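Office Services > Drinking Water > Frequently Asked Questions

Print this page | E-mail this page

Drinking water in the Pitesen building: your questions

We changed the water supply in the building in February, and since then my mailbox has received the same questions many times. I have collected them here with the answers. If your question is missing, please write to me and I will add it.

Urs Hauser, Office Services

Can I drink the water from the tap in the kitchens?

Yes. All kitchen taps in the building give drinking water. The taps in the workshop on the ground floor are a different matter. They are connected to the old pipe and carry a small sign, and you should use them only for washing hands and tools.

Why does the water taste different on Srithong side and on Celico side?

The building has two risers. The side where Srithong has its offices gets the water directly from the street main. On the Celico side it passes first through a softener, which was installed years ago for the heating and later also connected to the kitchens. Softened water has a flatter taste, and some people say it is a little salty. Both are safe to drink. If you prefer the one, nothing stops you from walking over and filling your bottle there.

Where are the filling stations?

There are 3, one at the reception, one beside the copy room on the second floor, and one in the corridor to the canteen. The station at the reception gives only cold water. The other two give cold and room temperature.

The station on the second floor has a red light. What does it mean?

A red light means that the filter is due for change. The water can still be used, but it runs more slowly. The filter is good for 4 months in normal use, and in summer we must usually change it earlier. You do not need to report the light, we check all the stations every morning. Please do report it when the display shows a number with the letter E in front, and write down the number.

Are there still bottles for meetings?

For meetings with guests from outside, yes. You order them together with the room, at the latest the day before. For internal meetings we provide glass jugs, which stand in the cupboard under the coffee machine. The jugs go back to the kitchen after the meeting, and please empty them first. I have found jugs on window sills with a week of water in them, and cleaning them is not a pleasant job.
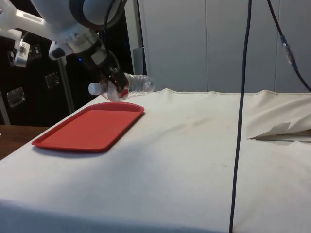

Can I fill a single-use plastic bottle again?

For a day or two there is no problem, if it is your own bottle and it is clean. After this I would recommend to take a new one or, better, a bottle that is made for refilling. The thin bottles have a narrow neck and many grooves, so you cannot reach inside with a brush. Hot water is also not good for them, as they lose their shape. Do not leave them in the car in the sun and drink from them afterward, the taste becomes quite unpleasant.

How do I clean my refillable bottle?

Warm water, a drop of dish soap and a long brush are enough for every day. Take the seal out of the cap once a week and wash it separately, this is the place where the black spots begin. When the bottle smells, fill it with water and a spoon of baking soda and let it stand overnight. The dishwashers in the kitchens run at a high temperature, so look under your bottle for the dishwasher sign before you put it in.

Where do the empty bottles go?

In the yellow bins in the canteen corridor. Screw the cap back on and press the air out, if you can. Bottles with something left inside should be emptied in the sink before. The bins are collected by Grindex, and they refuse a bag when it is too wet.

How many bottles did we use before?

In the last full year we ordered 3,129 bottles for the whole building. I do not yet have a number for this year that I could compare in a fair way.

Is the water tested?

Yes, a sample is taken from every filling station and from one kitchen tap on each side. The results hang on the board next to the mail boxes. If you would like to have an explanation of the values, ask Harriet Quintanilla at the reception. She keeps the complete folder and knows it much better than I do.

What should I do after a long holiday?

Let the tap run until the water comes really cold, then drink. This is a good habit after every long weekend too. You can give the first water to the plants.

Can my department have its own water dispenser?

At the moment no. Every dispenser needs a drain and a power outlet, and the outlets on the upper floors are already full. Requests which were sent before this page are on a list and will be answered one after the other.

Last changed: 28 March 2026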